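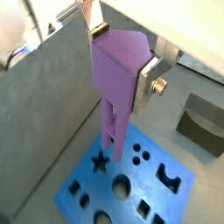 Robot learns when to give up on a bad grip

Jan 3, 2025

Researchers at the Donstead lab of Telora have published a method that lets a robot arm decide, partway through a task, whether the way it is holding a part is good enough to finish the job. If it isn't, the arm sets the part down and picks it up again before trying to place it.

The method is called Coman. It was written up by Davoud Abbasi and Golshifteh Taheri, who have worked on part insertion at the lab for several years. Their report went online this week, along with the training code.

Putting a shaped piece into a matching hole is a standard test for robot hands. Most systems treat it as one long motion: find the piece, grip it, carry it over, line it up and push. If the piece has turned a little between the fingers, the error shows up only at the end, when it hits the rim of the hole. Many systems then search for the hole by moving in small circles, which can take a long time and sometimes knocks the piece out of the grip.

Coman adds a check while the piece is being held over the board. A small camera mounted near the fingers looks at the piece and the cutouts together, and a network scores how likely the current grip is to lead to a clean insertion. A low score sends the arm back to regrip. A middle score makes it correct the wrist angle and look again.

The team trained the network on 3170 recorded attempts, both good and bad. Abbasi said the failed ones mattered most.

"We used to throw those out," he said. "There is a lot in them about what a bad grip looks like before anything has gone wrong."

The pieces were plastic shapes and the target was a foam sorting board. Taheri said toy-like parts were chosen because they have outlines that are hard to mix up and come in forms a two-finger gripper does not like, including pieces with legs and narrow bars. The foam also gives a little under pressure, so a poor approach can look fine for a moment and then jam.

In the final round of testing the arm made 995 attempts with 12 shapes, none of which had been turned the same way twice in a row. With the check switched on, 79 of those attempts ended in failure. The report does not give a matching figure for each shape, but it says the round pegs were the easiest and that pieces with two legs of different reach caused the most regrips.

The check has a cost. Each regrip adds several seconds, and in a few runs the arm went back and forth between two poor grips until it hit a limit and stopped. The authors list this as the main thing to fix. They also note that the lighting was kept steady during all tests, and that shiny or clear parts were left out.

Tisavus, a maker of assembly cells, has asked to try the method on connector housings. Taheri said the first step there would be collecting new attempts, as the network has only seen sorting pieces so far.

"It doesn't know anything about connectors," she said. "The idea should carry over. The weights won't."

The recordings used in training will be released in August, after the lab has finished labeling the point in each one where the grip started to slip. Until then, the code can be run on data that users collect themselves, with a two-finger gripper and one wrist camera.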